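Staria cell

The Staria cell is a two-arm tabletop robot workstation used for manipulation trials at the Queiroz workshop in Gonencombe. It was laid out by the technician Sebastião Sampaio and entered regular use in February 2023. The name covers the arms, their grippers, the table and the objects kept for the trials.

Layout

The arms share a single matte black tabletop and are set so that both grippers can reach its middle. Each gripper closes on objects from above or at an angle. A small camera rides at the wrist of one arm and looks down past the gripper toward the table. Shelving stands next to the table. The standard test piece is the Wedel box, a light wooden box with a slotted lid and a side drawer, used for opening, closing and placing tasks.

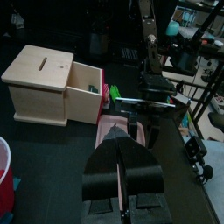 The Wedel box with its drawer open, with both arms of the cell over the table.

Setup

Before a session the arms are sent to their home position and the joint readings are compared with the stored values. The box is then placed by hand and the wrist camera view checked against a reference picture. If the slot in the lid has shifted in the view, the box is moved first. The camera bracket is adjusted only when the box is known to be in place. A session ends after 200 trials or when a gripper fault is logged.

Maintenance

Fingertip coverings are inspected daily and replaced when the fabric frays. Wrist cables are checked for slack with the arm at full reach, where a short cable will pull on its connector. Bracket screws are tightened weekly.

The first major repair came in June, after 1,519 logged trials, when one wrist joint began to drift. The joint was removed and its encoder replaced, and the arm was recalibrated over 284 test moves. The cable run was lengthened at the same time. Spare fingertips and one complete gripper are stored at the workshop.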